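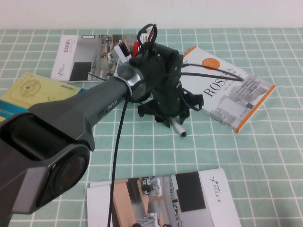 Reading Room and Loans - Nazari House Community Library

Call for participants: people who put books away badly (and people who think they don't)

We are looking for adults to spend a morning at a table with a pile of books, booklets and brochures, and to put them in some kind of order. You decide what kind. We watch, take notes, and ask you a few questions afterward.

A bit of background. Last year we were sold a shelving and display scheme called Stutosus, which sorts everything by height and spine colour and was supposed to make returns quicker. We have our doubts. The brochure for it was full of happy people and had no results in it that we could check. Before the library spends another dollar on labels, we would like to see what ordinary readers do with a mixed lot of printed matter when no one has told them the right answer.

By a mixed lot we mean the stuff that never sits properly on a shelf: a technical book with a bright border next to a thin pale booklet, brochures in languages you may or may not read, things with the title running down the side. If you don't read Chinese, you will still be handed something with Chinese on the cover, and we want to know where you put it and whether you bothered to open it first.

What you would do

You sit at a table covered with a green checked cloth. The squares are there so we can write down where things end up, and you can ignore them. A marker is supplied. You may write on the slips we give you but please not on the books. There are 3 rounds with a break between them, and the whole thing takes a morning, starting at 9:30 a.m. In the last round we ask you to find an item that somebody else has put away, which is where we expect the Stutosus people's claims to come apart. We could be wrong about that. If we are, we'll say so in the write-up.

Who can take part

Anyone 18 or over who borrows, buys or hoards books. You don't need to be a member. We would rather not have trained cataloguers, as we already know what they'll do, but former library staff are fine if they have been out of it for 4 years or more. Tell us if you need large print, a higher chair or a left-handed setup.

What you get

An $83 gift card for the Botomska bookshop, handed over at the end of the morning whether or not you finish. Coffee, tea and something to eat. No travel money, unfortunately - we asked.

What we don't promise

We are not going to tell you this will transform how libraries work. It is a small study run on a leftover $700 from the furniture budget. Your name won't appear anywhere and we don't keep your notes past the final report. You will not be scored and there is no tidy-person certificate.

How to apply

Write to Mirjana Ristić at the loans desk, or leave a note in the box beside the returns slot. Give us a phone number, the mornings you can't do, and a sentence or two on how your own books are kept at home. "In piles" is an acceptable answer. Sessions run through October. Questions about consent forms or access go to Lăcrămioara Nedelcu in the upstairs office.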